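August
By Hertta Pelkonen
2 min read

The Parish Map

Mitlow had 495 residents and one map, and the map was wrong. It had been drawn by a man called Ojala who disliked his brother-in-law, and so it left out the brother-in-law's house, the lane leading to it and, for good measure, the pond.

For years this bothered only the postman. Then the county wrote to say that anything not on the map need not pay rates, and by teatime half the village was at Kamarul Saragih's door. Kamarul owned the only decent pens.

"I could lose a garage," he told them. "I couldn't lose a church."

The vicar went home disappointed.

By the end of the week he had erased two sheds, a tennis court and the whole of Cindik Row, whose tenants celebrated with a bonfire on land that no longer existed. The fire brigade rang to ask where it was. They were told, truthfully, that it wasn't anywhere.

The county sent a bill for 1,668 pounds, addressed to the pond.

Kamarul sat up late with it. The map had split along its folds by then, and he spread the pieces over the kitchen table and looked for something to hold the village together.
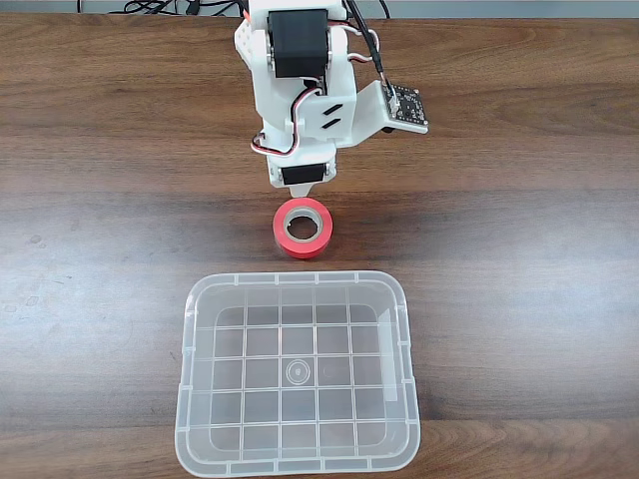 Red tape, and a table to put it on.

He joined the church to the pub, a popular improvement, and the pub to the pond. Cindik Row he drew back in, slightly smaller. Then he wrote to the county on the pond's behalf, asking for time to pay.

They gave it 6 months.

Comments

marrowman: We had an Ojala. Ours did the bus timetable.

Pru T.: What happened to the tennis court?

backlane: Still erased, I hope. It was always booked.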